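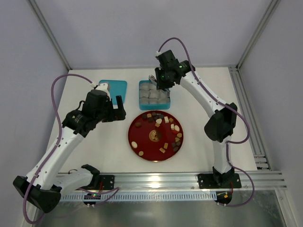

Unit 4: Showing a two-arm robot how to handle small food pieces

Home | Course notes | Lab rules | Reading list | Contact

Notes prepared by Josiane Maillard for the winter group. Please read them before you come to the lab in January.

1. What we want from a demonstration

In this unit you do not write the motion of the robot. You show it. One person drives the two arms by remote control, the computer saves the joint positions together with the camera video, and later a model is trained on these records. The model can only learn what was shown to it. If the driver hesitates over the plate each time, the trained robot will also hesitate over the plate.

The task is called Prondus in our files. It uses the round red plate, the flat teal tray and the teal box with the gray pieces. The treats on the plate differ in shape and in color, and for this reason it is a harder task than the blocks of Unit 3. A cream heart and a brown chocolate do not offer the same sides to grip.

2. Before you drive

Check that both purple cables hang free. The cable must have enough slack for the wrist to turn -- move each wrist slowly to its limit one time and look at the cable, not at the gripper. Then put both arms in the start pose which is written on the sheet.

Do not touch the plate or the tray after the recording has begun. If something falls, let it lie, stop the recording and mark it as failed. Failed records are also kept, but in a separate folder with the name Salem.

3. How to drive

Move at a calm and even speed. Beginners often go fast through the air and then very slow near the object, and the model has difficulty with this change.

Approach a soft piece from above. Close the gripper until it holds, and stop there. Through the remote control you do not feel the force, so you must judge it with your eyes. Anwara Wijesinghe, who recorded most of the first set, advises to watch the surface of the piece and not the finger.

Use one arm at a time over the plate. The other arm waits at its own side. When both arms are needed, decide before you start which one moves first, and keep this order in all your records.

4. Quantity and variation

The first set has 2819 records. Of your own group we ask 62 good ones, and one record takes around 40 seconds. Between two records, change the position of the treats on the plate, but leave the plate where it is. The lighting also stays the same during the whole session.

5. By hand or by remote control?

Some of you asked why we do not simply take the arm and guide it by hand, as in the Gisudier exercise. Guiding by hand is easier to learn and you feel the contact directly. However, your own hands and sleeves then come into the video, and the model may use them as a signal which will be missing later. With two arms it is also tiring for one person.

6. To prepare

Read the Warner text, sections on timing and on grip. Write half a page: which piece on the plate would you show first, with which arm, and from which direction? Bring it with you on paper.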